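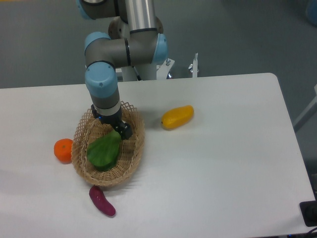

Food & Home

8 min read

The Long Afterlife of the Fruit Bowl

1/19/20

My grandmother kept a bowl of fruit on her dining table for as long as I knew her, and in all those years I never saw anyone take a piece from it. The grapes were rubber. The pear was plaster, and had a chip near the stem that showed chalky white underneath. I bit it once, at four, and was told that it served me right.

I had assumed fake fruit went out with plastic sofa covers. It didn't. It went quiet for a while, the way wallpaper did, and now it is back in the kind of shop where a candle costs more than dinner. Ternard, a housewares store two towns over from me, gives it a whole wall. I went in for a dish rack and came out with a foam lemon and no dish rack.

The modern stuff is sold on weight. Cheap fake fruit gives itself away the moment you lift it, so the better makers put something inside. Stimel, whose catalog I have now read more closely than my own lease, fills its apples with sand and describes the result as having "an honest heft." Its 2,393 listings include a bruised banana, which costs more than the unbruised one. There are 43 kinds of citrus. I could name maybe five kinds of citrus with a gun to my head, and one of them would be orange.

The bruises are where the money is. For decades the whole point of artificial produce was that it looked better than the real thing — redder, rounder, wearing a shine last seen on a new car. Buyers got tired of that. What sells today is the slightly sad pear, the tomato with a scar on its shoulder, the peach that looks as if it has been in a bag with a can of soup. You can pay extra for disappointment, which my local supermarket has always thrown in for free.

People who stage houses for sale are the steady customers, and they have strong views. Lemons are safe in any kitchen. Green apples are for condos. Bananas make buyers think about breakfast, and then about their own kitchen, and then about whether they left the stove on. Grapes are considered fussy. I have toured enough open houses to say that the lemons do work on me. I have stood in a kitchen with no window and a wet spot on the ceiling and thought, well, these people have their lives together.

There is an older and grander branch of the family. Farm societies once commissioned wax models of every variety their members grew, because a real apple can't be kept in a drawer for next year's argument. The models could be. A small museum in Virkosari has 653 of them in flat wooden cases, and I spent a wet afternoon in April going up and down the rows. Many of the varieties are no longer grown anywhere near there. Somebody mixed the wax, matched the speckles, and put in the worm hole, and the worm hole is the best part. The cards underneath are written in brown ink and are mostly complaints. "Keeps poorly." "Mealy by Christmas." One plum is called merely "adequate," and has been on display, being adequate, since before my grandmother was born.

I asked at the desk whether visitors ever try to eat them. There were 2 cases with fresh locks on them, and I was invited to draw my own conclusions.

Care is simple, or so the label on my lemon claims. Dust weekly. Keep out of direct sun. Kaimal, which makes a line of glazed ceramic figs, suggests a soft makeup brush, and also suggests that you rotate the display "with the seasons," so that your fake plums don't sit out in February and embarrass you. I find this touching. It asks a person to be truthful about when a thing that was never alive would have been ripe.

My lemon has been on the kitchen counter since I brought it home. I dust it less than I should. Last week I put a real one next to it for company, and when the fish was ready I reached over without looking and tried to cut the wrong one in half. The knife went in about a quarter inch. I've turned that side to the wall.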